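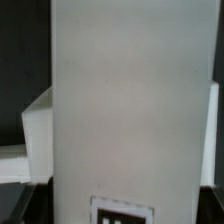

3.2 Repérage des bacs par marqueurs

Les deux équipes de l'atelier ont reçu la même consigne : faire trouver au bras un panneau portant un marqueur fiducial carré, puis l'amener à distance de saisie. L'équipe Imwood (Gazi, Moriarty) a opté pour une estimation de pose à chaque trame ; l'équipe Garach (Luangrath, Lopes) pour une approche en deux temps, avec une pose lointaine suivie d'une avance en aveugle. Le terme « aveugle » figurait dans leur cahier des charges avant les essais, ce qui témoigne d'une certaine lucidité.

Sur 136 tentatives, 93 se sont terminées dans la tolérance fixée. Les échecs se concentrent dans les derniers centimètres, lorsque le marqueur sort partiellement du champ de la caméra de poignet (figure 5). Le détecteur exige les quatre coins du carré ; avec deux, il se tait, et le contrôleur, programmé en janvier par des étudiants optimistes, interprète ce silence comme un accord.

Figure 5. Vue de la caméra de poignet à courte distance. Le panneau occupe l'essentiel du champ ; seul le haut du marqueur reste visible, en bas de l'image.

Nous avons d'abord incriminé l'éclairage, puis l'étalonnage, puis l'autre équipe. La relecture des journaux a désigné le décalage vertical entre l'axe optique et le centre de la pince, connu depuis la séance 7 et consigné dans un fichier nommé « divers ». Une correction de ce décalage, appliquée avant la phase finale, est évaluée en section 3.3.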